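Small Drawers: a data card

Version note, 2021-09-28

What it is

Small Drawers is a collection of short recordings about one household activity: sorting very small things into a cabinet with plastic drawers. It belongs to the Zallum collection of storage and tidying tasks, and was prepared at the Derndale site. The collection has 813 recordings in 24 sessions. Each recording covers one attempt to place small pieces in a drawer, to take them out, or to move them from one drawer to another.

We wrote this card for people who want to know what the objects are and how the work on the table is organized. The file layout and the reading scripts are explained in a separate document, and we do not repeat them.

The cabinet

All sessions use the same type of cabinet, a carrying case with a handle on the lid and three rows of drawers in the front. The drawers are named by row and column, for example "top left" or "bottom center". Left and right are always from the side of the person who sits in front of the cabinet. In an early version of the labels we had used numbers for the drawers, but two annotators started counting from different corners, so the labels of 19 recordings had to be written again. Please do not use label files that still contain numbers.

A drawer can have one of four states in the labels: closed, partly open, open, or removed. "Partly open" means that the drawer is still held by its slot and that a piece can be dropped into it. The limit between "partly open" and "open" was difficult to decide. We follow the judgment of the second annotator when the two did not agree.

"Removed" is used when the drawer has left its slot completely. It is a rare state, and usually it was not intended. The drawers have a small stop at the back, but it is weak, and a strong pull will pass over it. If this happened, the person put the drawer back and the recording was kept, with the note "drawer out".

The small pieces

The pieces are the part which gave us the most work. They are sold for craft and they roll easily on a smooth table. For this reason a piece that leaves the work surface gets its own label, "lost", even if it was found later. Pieces are described in the labels by color and by location only. We did not try to label the shape, as it changes very much with the viewing angle when the piece is so small.

The list of pieces was prepared by Tilahun, and the craft supplies came in mixed bags from Condemex. We removed the pieces with sharp edges. There are seven color names in the labels. Some of them are close to each other, and under weak light the dark green can be confused with black.

How a session goes

The cabinet is placed near the back of the work surface, with its front to the person. All drawers are closed, and they are checked for pieces from the session before. The pieces for the first recording are put on the free area in front — never directly under the drawers, where a drawer that is open would cover them. Then the person reads the instruction card and starts.

Typical instructions are:

Open the top center drawer and put the green pieces in it.
Take all pieces out of the bottom left drawer.
Move one piece from the middle right drawer to the top right drawer.
Close every drawer that is open.

The order of steps is free. Some people open the drawer first and others bring the piece first and then have no place to put it, so they set it down again. Both ways are kept in the collection.

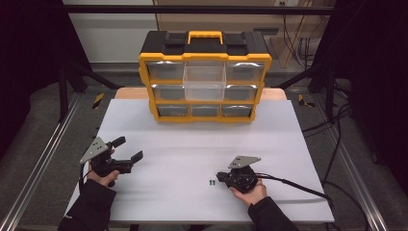
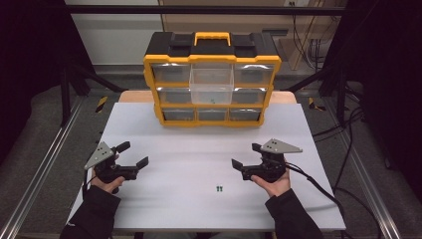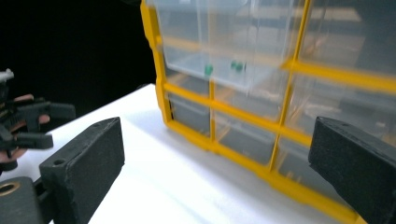
Whether a piece is inside a drawer is labeled separately from whether the drawer is open, and users of the collection should read the two fields together. The contents can be visible through the clear plastic, but not equally well in every view. In the third picture the dark green beads can be seen inside two neighboring drawers in the top row, while what lies in the lower drawers is not distinct enough to name. For such cases the contents field has the value "unclear". It does not mean "empty", and please do not merge these two values — a drawer marked as empty was checked by hand at the end of the recording.

Known problems

The center column is used more often than the side columns, and the top row more often than the others. We noticed this late. The September sessions include more instructions for the bottom row, but the difference is still there.

When an upper drawer is open, it may hide the one under it. The hidden drawer keeps its last known state in the labels.

Corrections to the labels are welcome. Please give the session number, the recording number and the drawer name in your message.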